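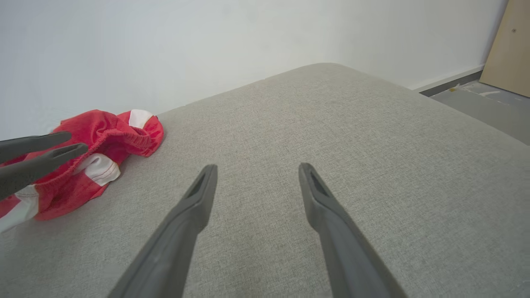 Light gray upholstery, seen up close.

Home | Newsletter | Seasonal | Archive | Contact

Wreath Season, Ready or Not
Oct 24, 2018

I had every intention of buying a plain grapevine wreath this year and leaving it alone. Then Latifa El Sherbiny offered me a box of dried hydrangeas from her side yard, 67 heads in all, and I said yes before I had thought about where one puts 67 hydrangeas. They have been living in the bathtub.

The wreath took 30 of them, a spool of floral wire and most of an evening. It is now so wide that the front door only opens if you lean on it — guests assume we're hiding something. Manju Upadhyay says it looks like a very expensive bird's nest, and I've decided to hear the first half of that.

If you'd like to try one, cut the stems to two inches and start at the bottom, where your early mistakes will droop out of sight. Skip the hairspray. Mine went on in May as a test and the petals turned the color of weak tea.

I still have 37 heads left. Chaimae Hegazy has taken eight for her mantel, and the rest are free to anyone who wants their own bathtub filled.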